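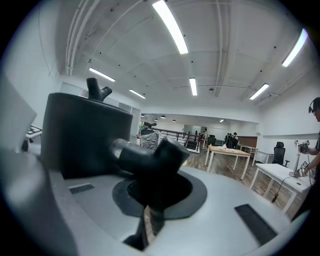
# How a Gripper Learns to Pick Things Up

A gripper is the part of a robot that works like a hand. It can be very simple. The one in this explainer is called Jillow, and it was built in a shared workshop by Danylo Sydorenko and Géza Gál.

Jillow is hand-held. That means a person carries it and does the moving. Later, a robot arm can copy those moves.

## The parts

**The housing.** This is the outer shell. It keeps fingers and dust away from the parts inside. Jillow's housing was printed in pieces on a 3D printer. The longest piece took 11 hours.

**The vents.** Motors and circuit boards get warm when they work. Vents are slots in the housing that let the warm air out. If you build a case for your own project, remember to leave some gaps.

**The fingers.** Fingers need grip. Hard, shiny plastic lets a cup slide away, but a rubbery surface holds on. Try it at home: pick up a glass marble with two metal spoons, then wrap a rubber band around each spoon and try again.

**The marker.** A marker is a small tag with a black and white pattern, a little like part of a chessboard. A computer looking through a camera can find this pattern easily. From the way the squares look, it can work out how far away the tag is and which way it is tilted.

## Teaching by showing

You could write a rule for every move: go left, go down, close, lift. For one block in one place, that works. Move the block a little and the rules are wrong.

Showing is another way. A person holds the gripper and does the job by hand while the computer saves each move. One try is called a demonstration. Danylo and Géza started with a job they called "block in the bowl." They did 10 demonstrations, and the robot arm missed the bowl nearly every time. After 100 it was better. They stopped at 887.

The block started in a different spot each time. If it had always been in the same spot, the arm would have learned only that spot.

## Words to know

- **Gripper:** the part of a robot that holds things
- **Housing:** the outer shell of a machine
- **Marker:** a pattern that a computer can find with a camera
- **Demonstration:** one try at a job, done by a person and saved for the robot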